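Keegan Brunton
Robot data rules, a short and grumpy thread. 1/9

2/9 I spent the week reading the Gukent good practice guide for hand-held gripper work. It's 42 pages. The word "wrist" shows up 2 times.

3/9 It wants every operator "comfortable and alert." Fine. Who checks? When? The guide says "regularly." I've seen regularly mean December.

4/9 The break rule is better – stop after 70 minutes, log it, swap people. But a shop can waive it "where output requires." So it's a suggestion.

5/9 Then the quality part. A task counts as covered at 1,000 takes. Why 1,000? Lozano asked the authors and got a paragraph about industry norms. Which industry? We're the industry.

6/9 And a take is "good" if the object ends up where the task sheet says. No word on a sloppy grip or a cable getting dragged through the work area.

7/9 Cables get one line, by the way. "Manage trailing leads." Zitska's own house rules give them a full page, with who moves what before a session starts. I don't love everything Zitska does, but I'd sign that page.
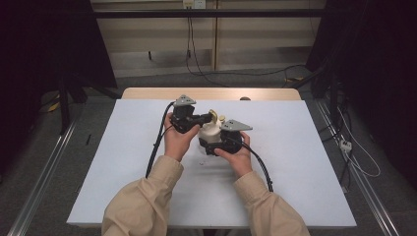
Both grippers on a small white bottle, a cable running from each.

8/9 Two-handed work on small items is where I'd want real rules. The guide treats it as one-handed work done twice. Dillell flagged this in the draft comments and the text didn't change.

9/9 Version 2 is open for comments through the end of September 2024. I'm sending mine in. I expect a polite form letter – will post it when it comes.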